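Laundry > Fabric Care > How to Fold and Store Knits
Search this site Go

Knit tops stretch when they hang for months, so fold them and keep them flat. A drawer or a shelf will do. Wash and dry everything first, and empty the drawer before you start.

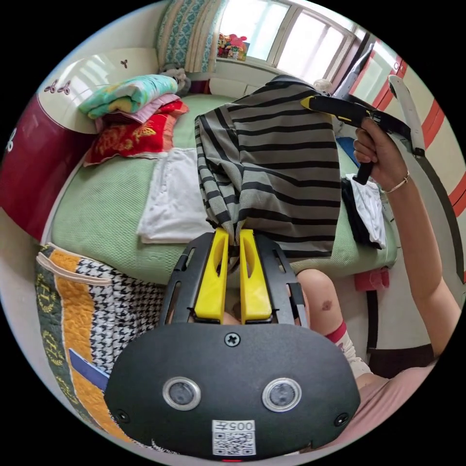
Check the care label before anything else. Cotton knits up to 200 grams can be folded in thirds, while heavier ones do better folded once across the middle. Hold the top up near a window and look for pulled threads and stains. Stripes make this easier, and on a long-sleeved one like the grey and black top, any twist in the body shows up in the bands. Mend holes now, as they grow in storage.
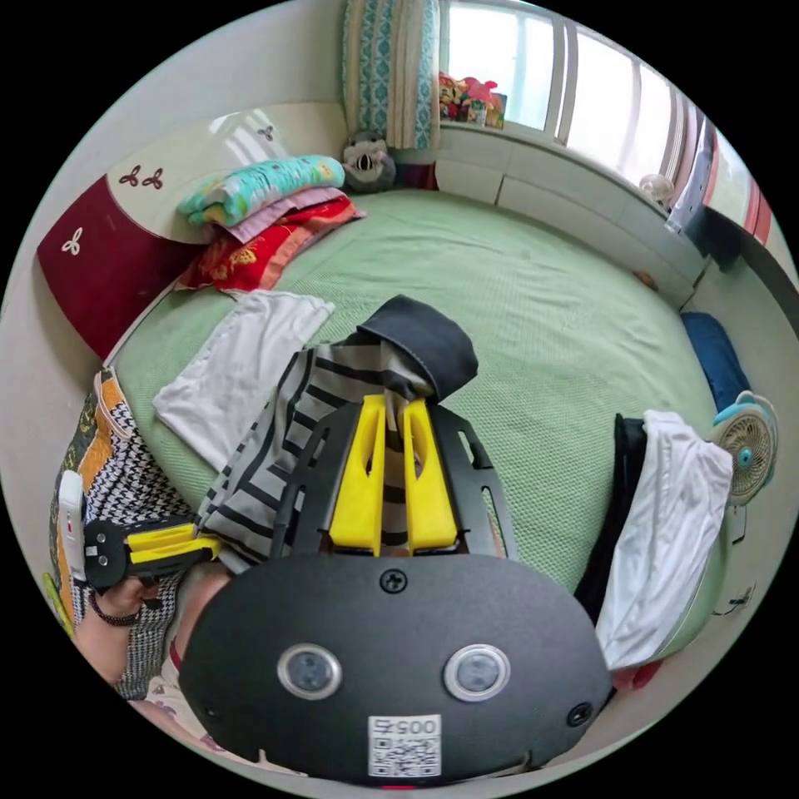
Grey and black stripes, with a folded white cloth alongside.

Lay the top face down on a bed or table. Smooth it from the centre outward with your palms. Fold each sleeve straight across the back, then bring the sides in so they meet. Fold the hem up to the shoulders. I use a Ketwood drawer 500 mm wide, and two rows fit side by side.

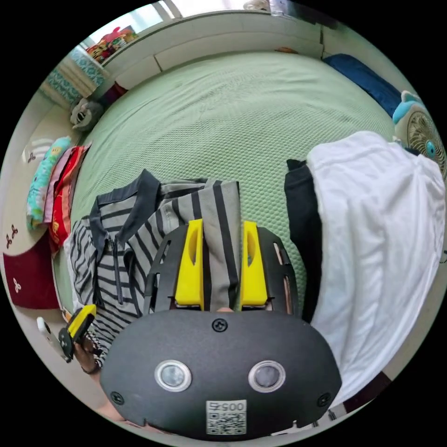

Shazia Qureshi wrote in to say she rolls hers instead, and gets 12 into a drawer that used to hold far fewer. She finds rolled cuffs lose their shape by January, though, and folds anything with ribbing.

Zips and collars need a bit more care. Close the zip fully, stand the collar up, then fold it down along its own crease. Keep the zip on the outside of the last fold so it doesn't mark the fabric. 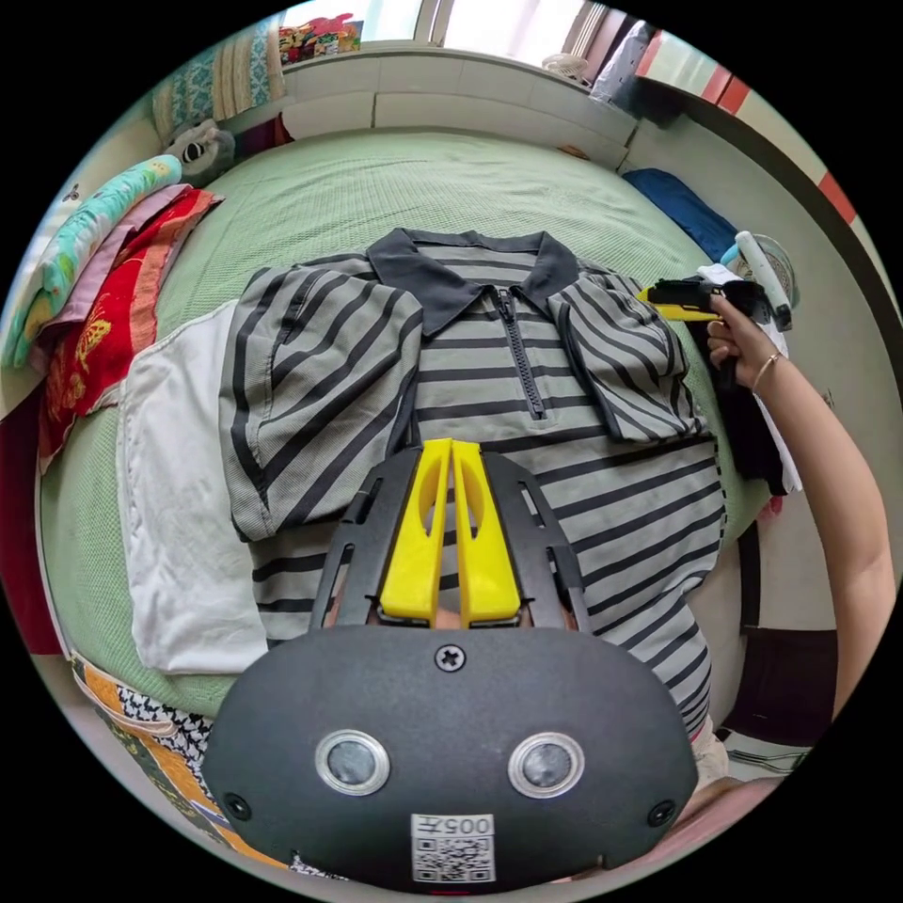
Zip-neck polo on the bedspread, partly folded.

Refold once a season, along different lines.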